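Kitchen news: worktops, the tea rota and the end of the old urn

Work on the kitchen at Brikwood Hall finished in May, and most of the groups that use it have now had a chance to try it out. Several people have asked what was done, what it cost and what the new arrangements are for hirers, so this item tries to cover all of it in one place.

The job began with the sink. The waste pipe had been leaking into the cupboard below for longer than anyone realised, and when the cupboard came out the floor behind it was found to be soft. Prakash Kamath took up the boards and replaced two of them, then moved the pipe so that it runs along the outside wall. It can now be reached by lifting off a single panel. The old stopcock was stiff and has been changed too. It is on the left as you face the sink and turns clockwise to shut off.

While the water was off we had the electrics looked at. The sockets by the back door were on the same circuit as the heaters in the small room, which explains why the power went every winter when the lunch club had the urn and the oven on together. They are now separate. Please still avoid plugging the urn into the socket beside the fridge. It has been labelled.

The total came to £702, paid out of the hall repairs fund. We had put aside more than that, and the balance will go towards the gutter on the car park side, where the water comes over in heavy rain and has started to mark the wall.

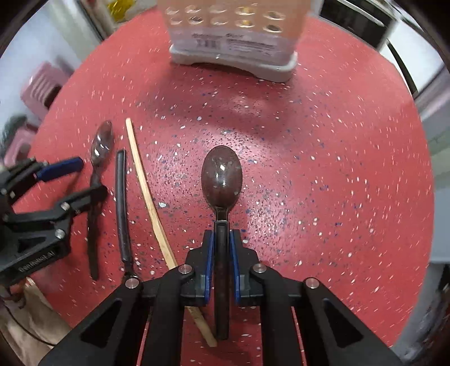 Spoon on the speckled red worktop.

The old urn has gone. It held enough for 70 cups but took most of an hour to boil, and the tap dripped whatever we did to it. Its replacement is smaller and heats much faster. For a large event you will need to fill it twice, so allow time for that between servings. It should be emptied at the end of every booking and left with the lid off to dry. Please don't put it away full, as happened after the quiz.

Cutlery and serving spoons are in the top two drawers, with tea towels in the third. A fair number of teaspoons have gone missing over the past year, and if you have taken any home by mistake with your own things we would be glad to have them back. They can be left in the box inside the porch. The same goes for the large blue mixing bowl and the lid of the casserole dish.

A few points for hirers. The key to the kitchen is now kept with the main hall key, and both need to be signed for. Food left in the fridge should have a name on it, and anything without one will be thrown out when the fridge is cleaned. Rubbish goes in the bins behind the hall - not in the one by the bus stop, which belongs to the council and has been overflowing. Glass should be taken home.

Malcolm Wragg has run the tea rota for the Saturday market mornings since they started and would like to hand it over before the autumn. It means ringing round to fill the gaps, buying milk and making sure that someone has the key. He is happy to do it alongside whoever takes it on for the first couple of markets. If you are interested, speak to him at the hall or put a note through his door.

Finally, the serving hatch still sticks. It has been planed once already and seems to be worse in damp weather. Push from the bottom corner, not the middle.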